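Platdale laundry staff to spend part of the week teaching machines to fold

Thursday, June 27, 2024

Staff at the Dewan laundry in Platdale will spend part of their working week folding clothes with hand-held grippers from August, under an agreement the company has signed with the automation firm Jurnent.

The grippers record how a garment is picked up, turned and laid down. Jurnent will use the recordings to train the folding arms it plans to install at Dewan's Flirnport site, where shirts and knitwear from care homes and hotels are still folded by hand.

Dewan employs 245 people at the two sites. It says 37 of them have signed up for the recording work, which is paid at the normal hourly rate plus a supplement for each completed shift. Some will do it at a bench in Platdale. Others have asked to work from home, using ordinary clothes on a bed or table, and the company has agreed to this for up to two days a week.

A trial earlier in the year produced 2356 usable recordings. T-shirts and towels gave little trouble. Dark jumpers were slower, and anything with buttons had to be left out until the finger pads were changed. People who took part also reported sore wrists after long spells with the grippers, and sessions have now been cut to 74 minutes with a break before the next one.

The first arms are expected to take over the plain items on the evening shift at Flirnport. Dewan says there will be no redundancies in the first year and that folders whose hours are affected will be offered places in sorting, repairs or checking the machines' output. Pay for the checking jobs has not been settled. Staff representatives have asked for the grade to be fixed before the arms are switched on, and for a written promise that recordings will not be used to measure how fast a person works.

Jurnent says the recordings will be stored without names and that home workers can ask for any session to be deleted within the month. A meeting for the evening shift will be held in the Flirnport canteen before the work begins.
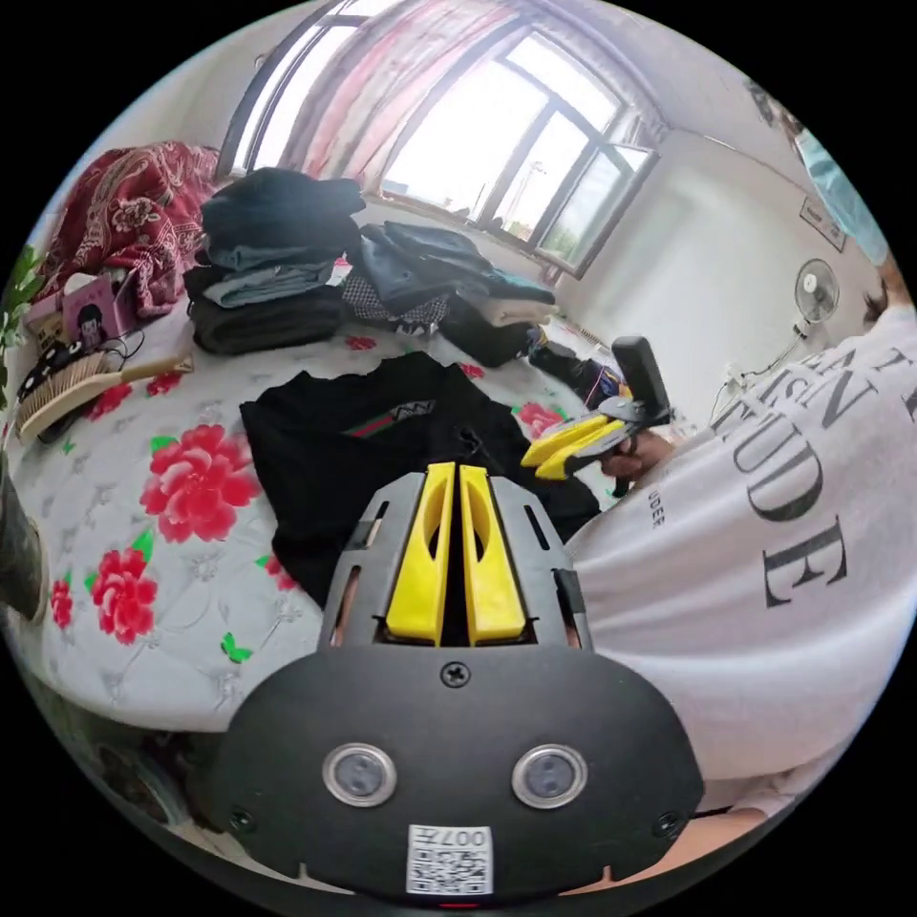

One reader, a folder on the evening shift, wrote to ask what happens to the supplement once the arms have learnt enough, and said that checking a machine's folding all night sounded like harder work than doing it by hand.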